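Scatter cushion

Last updated: 28 December 2025

A scatter cushion (also throw pillow, accent pillow or, in some furniture catalogs, loose cushion) is a small soft cushion that is placed on a chair, sofa or bed and is not attached to it. It differs from a seat cushion, which is made to the shape of one piece of furniture and normally stays there. A scatter cushion may support the lower back, fill a seat that is too deep for the person sitting in it, or only add color or texture to the room.

Construction

Most scatter cushions have two parts, the inner pad and the cover. The pad is a closed bag of plain cotton or polyester cloth with a filling of feathers, down, foam pieces or polyester fiber. The cover is closed with a zipper, buttons or an overlapping opening at the back, called an envelope closure. The pad is often made slightly larger than the cover, so that the corners stay full.

Square is the most usual shape. Common sizes are between 40 and 60 cm on each side, and a 42 cm cover is sold in some shops for use in small armchairs. The furniture maker Biltosex, from Clallenstead, supplies its Tredance tub chair with one cushion of this size.

Edges

The edge of the cover has a large influence on how the cushion looks. The plain edge, also called knife edge, is a simple seam. A piped edge has a cord inside a strip of cloth. A fringed edge has free threads or short strips, which are either sewn into the seam or made by pulling out threads from the cover cloth itself. A frill or ruffle is a gathered band of cloth. Fringes and frills make a cushion look softer, but they catch dust and need more care in washing.

Use with tub chairs

The tub chair has a rounded back that continues into the arms without a break. The space inside is narrow, and therefore one cushion is usually enough. Two cushions push the sitter toward the front edge of the seat. Light covers such as cream or white are often combined with gray upholstery, where the contrast is clear but not strong.

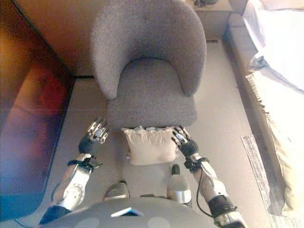
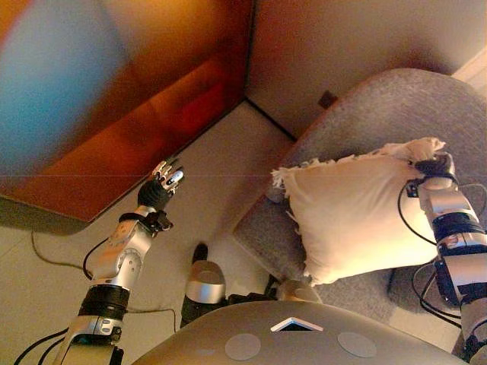
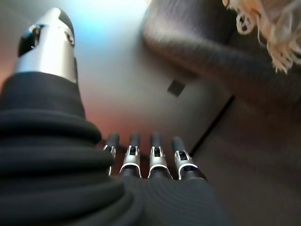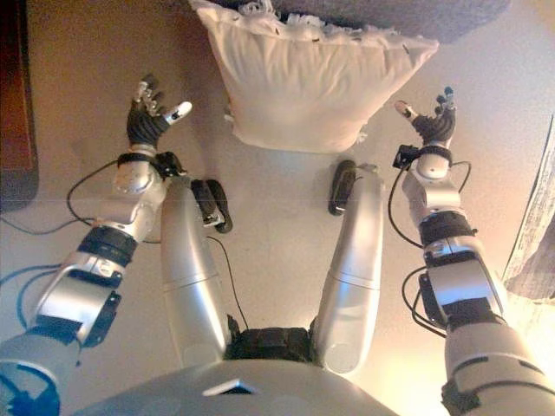
First and second pictures: a cream-colored cushion with a gray tub-style armchair.

Placement

A square cushion can stand flat against the back of the chair or be turned so that one corner points up. The second way is known as diamond placement – it suits high backs better than low ones. In a tub chair the cushion is commonly set upright in the middle of the curve, and its lower edge rests on the seat.

When a cushion is moved, it is better to hold it by the two sides or from below. Repeated lifting by one corner can pull the seam and let the filling collect at the opposite end. Fringe should not be used as a handle.

Care

Filling becomes flat with use. Feather pads recover when they are pressed from the sides and shaken, while fiber pads recover less and are replaced sooner. Covers are removed before washing and are turned inside out. A fringed cover can be put in a mesh bag, and the threads are combed straight with the fingers while they are still damp.

The wear of furniture cloth is measured by rubbing it in a machine and counting the rubs. The Boychuk pattern book, which is used by upholsterers in Clallenstead, accepts 3000 rubs for a decorative cushion cover but asks for a much higher value for the seat of a chair.

See also

Bolster
Slipcover
Tub chair
Upholstery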